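*Notes for whoever books Valderrama next. Replaces the laminated sheet, which went missing along with its lamination.*

# How to leave the round table fit for the next meeting

Valderrama is the nicest room at Prodby and gets treated accordingly, meaning everybody wants it and everybody leaves a beverage in it. A rectangular table has a head and a foot, and people feel a vague duty toward whichever end they sat at. A round one has no ends. A bottle on a round table belongs to the circle, and the circle goes home at five.

Clearing it takes three minutes if you do it in order and most of an afternoon if you do it by email.

## What you need

- One tray, from the shelf by the kitchenette
- Two cloths, one damp and one dry
- A marker that still writes
- A roll of masking tape
- The Riltovura wood soap, which lives under the sink behind the thing nobody will identify

Bookings end at :29 and :59. The minute that's left over is a courtesy from the booking software. Start clearing when you have five minutes on the clock, while the people who brought the bottles are still in the building and can be looked at.

## Step 1: Go around once without touching anything

Pick a starting point. I use the glass wall. Walk the whole edge of the table, clockwise, and look toward the rim on the far side as you go. Things drift outward during a meeting. Someone unrolls a drawing, someone else needs space for an elbow, and by the end the glass bottle is standing out by the glass wall, where it blends in beautifully, and the plastic one is half out of sight over to the right like a truant.

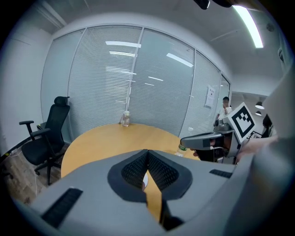
Kumiko Honda objects to clockwise. She goes the other way, on the grounds that she ends up at the door with the tray in her good hand, and she would like it known that any bottle lying down should be dealt with first, before the walk, before the tray, before anyone says another word about direction. Caps loosen. She has mopped that floor.

Fine. Amended: bottles lying down get stood up first. Then walk around, whichever way you were raised.

## Step 2: Sort by container

You will be tempted to sort by owner. Don't. You will spend the rest of your booking in the corridor holding up a bottle and saying "Anyone?" Sort by what it is:

1. **Plastic water bottle, seal unbroken.** Back in the kitchenette fridge, at the front, so it gets used.
2. **Plastic water bottle, opened.** Tape on the side, today's weekday in marker, and onto the low shelf. If it's still there after the evening round, pour it out and recycle it. The plants by the elevator will take plain water. They won't take lemon.
3. **Glass bottle with a cap.** Check whether it's somebody's own before you do anything rash. People get attached. It goes on the low shelf with tape on it and stays until Monday.
4. **Jars.** See below. Jars get their own section.
5. **Cups and mugs.** Dishwasher. If the dishwasher is running, the tray waits beside it, and you don't balance the cups on top of the machine however stable it looks.

Do not combine two half-drunk bottles to save shelf space. This has happened, it was efficient, and I still think about it.

## Step 3: Deal with the jar

Every shared table acquires a jar. It arrives with mints in it, or paper clips, or overnight oats, and then the first owner changes teams and the jar stays on as staff. A lid makes it worse, as a lid suggests a plan.

The procedure:

- Look through the side before you open it. Clear glass is doing you a favor.
- If the contents are dry and you recognize them, leave the lid on and put the jar on the low shelf with tape.
- If you don't recognize them, take the whole jar to the kitchenette and open it over the sink, at arm's length.
- If there's only a bit left in the bottom, it still counts as contents. You can't call it empty and move along. I know you want to.

Pui-shan Wan once kept a jar of rice in there for a phone that had been in a fountain. The phone recovered. The rice attended meetings until February.

Jars like to sit at the far edge on the window side, beyond the reach of anyone seated, and they're easy to miss when there's a taller bottle closer to you. Check that side twice.

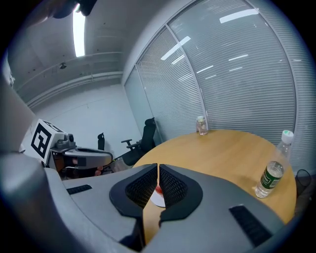

*Bottle on the right, jar with the white lid over by the window.*

## Step 4: Wipe from the middle out

Take everything else off the table before you wipe. Steering a damp cloth around a bottle cleans nothing and leaves a tidy outline of your reluctance.

Start at the center and work in widening loops toward the edge. Damp cloth first, wrung out hard. The wood is light, and it shows rings the way a white shirt shows soup. For a ring that doesn't lift, put one small drop of Riltovura on the cloth, never straight onto the table, and rub along the grain until you get bored. Then rub a little longer. Finish with the dry cloth.

Run the dry cloth along the underside of the rim while you're there. You may find gum. I'm sorry.

If a ring has gone properly dark, leave it and call 548. Facilities at Trarovach, across the courtyard, look after the furniture for the whole block and have a paste for this. Please don't use mayonnaise. Somebody read that mayonnaise works. The table smelled like a deli for a week and the ring is still there, only shinier.

## Step 5: Chairs and blinds

Chairs go back around the table, evenly enough that a stranger would believe it. The ones pushed against the wall are part of the set, so bring them in too unless the next booking has asked for floor space. Lower any armrest that catches on the table edge. Forcing it under is how we got the scratch.

Set the blinds however you found them. If you can't remember how you found them, close them. The people at the desks outside have seen enough.

## Common mistakes

**Putting the bottle on the floor "for now."** Chairs have wheels.

**Taking a photo of the mess and posting it to the team channel.** You'll get 29 thumbs up and zero bottles collected.

**Hiding things behind the blinds.** They're slats. We can all see the slats bulge.

**Leaving a note asking the next group to do it.** The next group will put a cup on your note.

Low shelf gets cleared on Monday at 8 a.m. Anything without tape on it goes then, including the good glass bottles, so if you're missing one, come before I've had coffee.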